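Rostex 689 Fitted Sheet Set, Sage
Item 1158 / Bedding / Sheets and Pillowcases

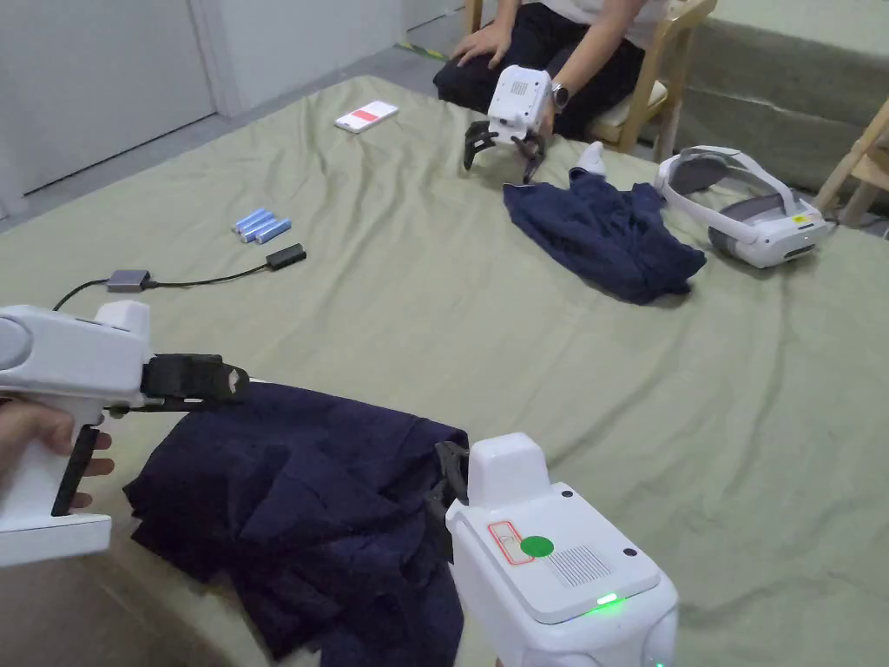

Delali Annan wrote that the older Rostex set came off the corners of her mattress every second night, and asked whether the 689 has deeper pockets or only new elastic. Both were changed. The pocket depth is now 15 inches on all sizes, and the elastic runs the full edge of the fitted sheet. On the older set it covered the corners only.

Fabric
65% cotton, 35% polyester, plain weave. Yarn is dyed before weaving. The finish is matte on both faces, so the sheet can be put on either side up, although the hem stitching is neater on the face with the care label turned in. The fabric is not treated for wrinkle resistance. Expect creasing after tumble drying if the load is left in the drum.

What is in the set
Fitted sheet
Flat sheet, 4 inch top hem
Pillowcases (one with Twin, two with all other sizes)

Sizes
Twin: 39 x 75 in
Full: 54 x 75 in
Queen: 60 x 80 in
King: 76 x 80 in
Measurements are for the mattress top. Allow for a topper when checking pocket depth. A 12 inch mattress with a 3 inch topper is the limit.

Shrinkage
Up to 4% in length on the first wash, less in width. The cut size allows for this. A new fitted sheet will sit slack until it has been washed and dried once.

Care
Machine wash warm with like colors. Wash separately the first time. No chlorine bleach. Tumble dry medium, remove promptly. Iron on the cotton setting if needed. Skin products with benzoyl peroxide will leave pale spots on any dyed cotton, this one included.

Color notes
Sage is a gray-green. Lots can differ slightly, so order matching pieces together. The Korbridge duvet cover in Sage is dyed to the same standard but has a sateen face and looks a little lighter under lamps. Lamptey pillow shams are sold in Stone and Ink only.

Replacement pieces
Fitted and flat sheets are sold singly under the same item number with suffix F or T. Pillowcases are sold in pairs, suffix P.

Shipping and returns
Ships folded in a cloth bag made from the same fabric. Unwashed sets can be returned within 65 days. Washed sets are accepted for seam or elastic faults only. Orders placed before 2 p.m. leave the same working day. King is back in stock in August.

Product questions: Ekow Dankwa, Alell Bedding Desk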